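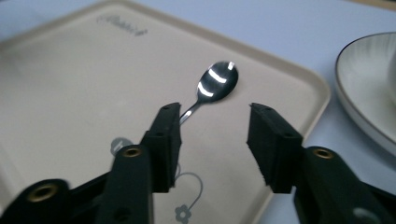
Sotiris Kourkoulas wrote back to me that it had to be the pads, and that I should stop touching the software until I'd looked at them. So I looked at the pads and I'm still stuck, which is why I'm posting.

Background: we're working on table-setting tasks with hand-held grippers. Teaspoons, a cup and saucer, a tray. Picking up the spoon went fine for weeks. Then on July 23, 2022 I went through a batch of 372 recordings and found 105 where the gripper closes on the spoon, lifts, and the spoon rolls out sideways before it gets anywhere. The log still says "grasp OK" on every one of them!

I've tried closing slower, closing harder (the spoon just shot out faster), and approaching with the fingers a bit lower. The pads have a rough, kind of fuzzy surface and they don't look worn to me. The log gives code 3111 a few times but I can't find that in the Sturkimier manual – maybe it's unrelated. Has anyone had this with thin metal stuff? Cups are no problem at all.

Posted by spoonless_in_May

Setis

Had this exact thing with teaspoons, and it drove me up the wall for most of May. My pads were fine too. What got me was where on the spoon I was grabbing. If you close on the narrow neck, you've got a tiny bit of round, polished metal between two big blocks, and the bowl end is heavy, so it wants to turn. Go further down the handle where it gets wider and flatter and it behaves a lot better.

The other thing is the "grasp OK" message. On my setup that only meant the fingers had stopped moving. They also stop when they've closed on nothing, or on each other, or on the lip of the tray (ask me how I know). I ended up checking the opening width after the lift instead of before it, and throwing out anything that read fully closed. It's a clumsy fix but it caught nearly all my bad ones.

Things I'd try, in this order:

1. Look at both pads from the front with the fingers almost closed. If one sits a hair higher than the other, a cup won't care but a spoon will twist right out.

2. Wipe the pads with a damp cloth and let them dry all the way. Mine had picked up dish soap from spoons that weren't rinsed well, and you couldn't see it at all.

3. Do ten slow picks on the wide part of the handle, with the tray turned a different way each time so you're not just learning one angle.

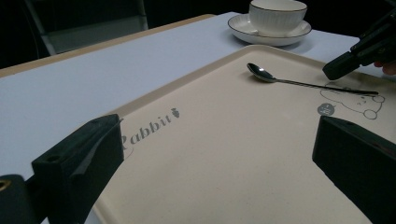

4. Only then go back to the closing force, and start low. And keep your free hand out from between the fingers while you're changing it – I got a good pinch from a setting I thought I'd saved and hadn't.

If it still rolls after all that, post a few of the width readings and I'll have a look.

Ogundipe

Buy heavier spoons lol. Also 3111 was a low voltage warning on my old Bosard unit, no idea if yours uses the same codes. Might be worth charging everything and running it again.

spoonless_in_May

Thanks both! Left pad was sitting 2 mm high. I've moved it down and I'm redoing the picks on the handle tonight. Batteries are on the charger too, just in case.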